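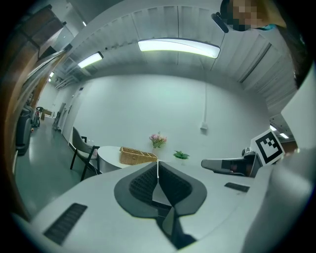 Lụa Quách
Staff writer, Getting Around
Tue 6 August

The 28 is back. I'm putting that first for everybody who has been writing to me since April, and especially for the person who sent me the same email every Friday with only the word "bus?" in the subject line. Starting Monday, the evening run between Foston and Clusum goes back on the timetable, seven nights a week, with the last bus leaving Foston station at 11:40 p.m. and getting you into Clusum a little after midnight.

If you don't ride it, a quick catch-up. Clornik, which runs nearly all the buses out this way, stopped the 28 at 7:15 p.m. when the spring schedule came in. The company said at the time that it was short of drivers and had to put the ones it had on the daytime routes. Fair enough, I thought, and then I tried to get home from a late dinner at my sister's and ended up paying more for the cab than I'd spent on the food and the flowers combined. A lot of you had it much worse than I did. I can work from my kitchen if I have to. You can't do a closing shift from your kitchen.

So what changed? Mostly drivers, it seems. Clornik told me on the phone that it has finished training a new group over the summer, and that six of them will be based at the Foston depot. The county is also putting in money for the evening hours, through to the end of next spring. I asked what happens after that and was told it would be "reviewed in light of use," and I've been covering buses long enough to know what that means. Ride it if you want to keep it!

There was a petition too, of course. It closed in June with 1,688 names on it, and I know for a fact it lived on the counter of the laundromat on Aubert Street for weeks, because I signed it there while waiting on a comforter. Whether it made the difference I couldn't tell you. The woman I spoke to at Clornik said the company "was aware of it," in the tone my dentist uses when I say I floss.

I went over to Clusum last Thursday to talk to people who used to take the late bus, and I caught up with Didier Le Goff outside the bakery where he works nights. He starts at ten. Since April he has been coming in on the 7:15, the last one, and then waiting for his shift to begin.

"I've read a lot of books," he told me. "I read one about the history of canals. I don't care about canals. It was in the break room."

He tried cycling for a while, but the stretch past the quarry has no shoulder and no lights, and after a truck came closer than he liked he gave it up. From next week he'll take the 9:10 and have supper at home with his kids first. He was very calm about all this. I'd have been jumping up and down, but I suppose he had a full night of baguettes ahead of him.

Now the part that's going to annoy some of you. It isn't exactly the old route. The evening bus will skip three stops that the daytime 28 still makes: Mill Lane, the garden center, and the upper end of Aubert Street, by the water tower. Clornik says hardly anybody got on or off there at night. I can believe it about the garden center (who is buying a hydrangea at 10:30?) but the upper Aubert stop serves the apartments on the hill, and that's a steep walk from the lower one, on a sidewalk that stops and starts as it pleases. I asked whether the bus could stop there on request. The answer was that it isn't planned "at this stage." I asked what stage it might be planned at and we moved on to fares.

Fares, then. The evening bus costs the same as the daytime one, and monthly passes are good on it without any add-on. If you bought a monthly pass in March and have been grumbling ever since that it only did two-thirds of what you paid for, there's a refund form for that. I had no idea until I asked. You can get it at the ticket window in Foston station or have it mailed to you, and it has to be back with Clornik before the end of September. You'll need the pass itself or the receipt. A photo of the pass is all right, I checked, but it has to show the number along the bottom. Do it this week while you're thinking about it. I have an aunt with a drawer full of forms she was going to send in.

The weekday times from Foston are 7:50, 8:30, 9:10, 10:00, 10:50 and 11:40. Coming the other way from Clusum it's 8:20, 9:00, 9:40, 10:30, 11:20 and then a final one at ten past midnight, which only goes as far as the depot, so don't count on it for the train. On Sundays there's no 8:30 from Foston and no 9:00 from Clusum. Everything else is the same. The printed timetables are supposed to be up at the stops by the weekend, though when I walked past the Clusum one yesterday it still had the winter schedule in it, with a wasp behind the plastic.

About that train. Several of you asked if the 10:00 from Foston will wait for the 9:52 from the city when it's late, and it's late more nights than it isn't. The old drivers used to wait a few minutes if they could see people coming over the footbridge. Officially they never did, so I won't say who. The new rule, and it's an actual written one, is that the bus holds for up to five minutes if the station calls ahead. Somebody at the station has to make that call, and I haven't been able to find out who it would be after the ticket window shuts at nine. I've left two messages. When I hear, I'll put it in the column.

I also want to pass on something from a reader on the Clusum side who works at the nursing home and didn't want her name used. Since the spring she and the other aides on her floor have been sharing one car, with whoever finished first sitting in the staff room until the last one was done. She said it had worked out better than she expected, that they'd all gotten to know each other, and that she will be on the first bus home on Monday night regardless. I laughed at that for a good minute.

A few smaller things while I have you. The shelter at the lower Aubert Street stop is getting its bench back - it went away for repair last fall and I'd honestly given it up for dead. The light in the same shelter is on a separate work order, so for now you'll have a bench in the dark. And the bike rack on the front of the bus is for daytime runs only, for reasons I was given twice and did not follow either time. Folding bikes can come inside at any hour.

I'll be on the 11:40 on Monday, since I can hardly write all this and then take the car. If you see a short woman near the back with a notebook and a bag of something from the bakery, come and say hello and tell me how your end of it is going. If you're one of the people up by the water tower, I'd like to hear from you in particular, because there's a county transport meeting coming up in the fall and I'm planning to bring up that stop. Letters to the usual address, or leave them at the front desk. Please put "28" on the envelope so it doesn't end up with the crossword entries again.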